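Monday, December 13, 2021

Up too early. Coffee, then straight into the rules doc before anyone could email me. Version whatever of the handling guidelines for the Jeltberg set and it's still too long. 14 pages. People don't read 14 pages, they read the first one and then guess.

Cut all of section two. Moved the grip stuff up front. What's left on page one now:

- one object per pick, no scooping
- fingers open all the way before you approach
- come to a full stop before closing
- if it slips, leave it where it lands and start a new take – no nudging it back
- no faces, no mail, no screens with anything on them

Argued with myself over the slip rule for most of an hour. Pronley wants failed picks thrown out. I want them kept and marked. A slip is still real, and if we toss them all we end up with 389 perfect grabs and no clue what a bad one looks like. Wrote it my way, flagged it, they can fight me on Thursday.

Then small items, which I'd been putting off. The old text says "household objects" and stops there. Useless. A mug is a household object and so is a hair tie and they need completley different rules. So did the small stuff on the bed today, plaid blanket, box lid as the tray.
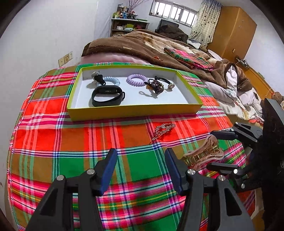 *Hair ties, bracelets, fitness band in the lid. Bow clip and pink claw clip out on the blanket.*

Notes from that, before I forget. Stretchy things need their own line. "Grasp at the center" means nothing for a coil, the center is a hole. Changed to "grasp on the band." Anything tangled counts as one object unless the task says to separate it. Bundles too. Claw clips – take them across the body, never by the teeth. Rhinestones: light pressure only, and check for loose stones after each take.

Also need a rule on soft surfaces. The Adix checklist asks for a "flat, rigid work area" and half our homes are going to be beds and couches. Not rewriting their checklist. Put in an exception with a box to tick for fabric and one for pattern. Somebody will complain about the extra boxes.

Trays: low sides, light inside, nothing printed on the bottom. Done.

Still open: pinch warning. The Falcão manual buries it on the back page and I'd like it on ours in big type. Fingers clear of the linkage, hair tied back, no long sleeves. Should of been the first thing I wrote, honest.

Storage limit is 400 clips a batch, must add that. And fix the numbering, it jumps from 3.2 to 3.5 where I cut things.

Back hurts from leaning over the mattress. Laundry still in the machine. Send draft tonight, even if the numbering's wrong.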